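Teleop tips for soft stuff? Cushion to armchair, two hands
Farbridge Makers Forum > Robots > Teaching by demonstration

orhun_a
Posted October 2025

Been driving the humanoid by remote for a couple of weeks now and I'm completely hooked! The current job is tidying a bedroom, and the bit I keep coming back to is getting a small cushion up off the carpet and onto the armchair.
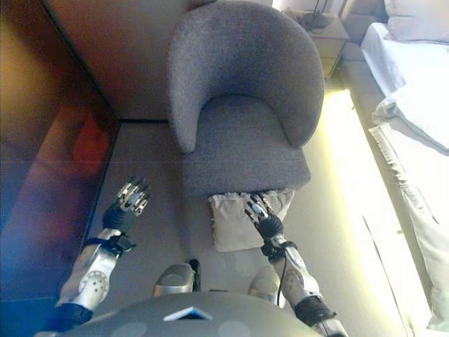
My trouble is the grab. With the cushion right up against the front of the chair I tend to come down on top with the right hand, and then there's nothing to close the fingers on except a crease. I've recorded 70 goes and kept the lot, good and bad. Should I be pinching a corner, or pressing and dragging it out into the open first? Gloves for the fingers, foot pedal to pause, if that matters.

stira_fan
Corner, every time. Pinch it, lift a little, bring the left hand in underneath. My own set went from hopeless to rather good once I stopped squashing things from above.

K. Leka
I'd go the other way. Corners are lovely when you can see them, but your policy will meet plenty of cushions with the corners tucked under. Press, drag back a hand's width, then scoop with both. It's slower and it looks daft but it copes with far more starting positions.

stira_fan
Krum, dragging on carpet is horrible though! The cushion bunches up and then you've taught it to bunch cushions.

K. Leka
Only if you press too hard. Flat fingers, light touch. I'll grant you it took me most of September to get the feel of it.

elaheh_s
Both work, please just don't mix them half and half without labelling which is which. I did that with towels and the arm would start one way, change its mind and hover. Very funny for the first 8 runs.

Also, orhun_a, what's the left hand doing while the right one works? If it drifts about in your recordings the robot will learn the drifting too. Pick a waiting place and go back to it each time.

orhun_a
Oh, that's a good one. It sort of floats off to the side while I concentrate on the other hand. Guilty.

E. Eren
Would you throw out the failed goes? I always do.

elaheh_s
I wouldn't bin them. Slips where you recover are gold - keep those, drop the ones where you gave up.

orhun_a
Right, plan for tonight: drag and scoop only, left hand parked, aiming for 90 clean ones. Then a separate corner-pinch set at the weekend so stira_fan will still speak to me. Will post how they compare.

stira_fan
Corner set will win. Looking forward to it!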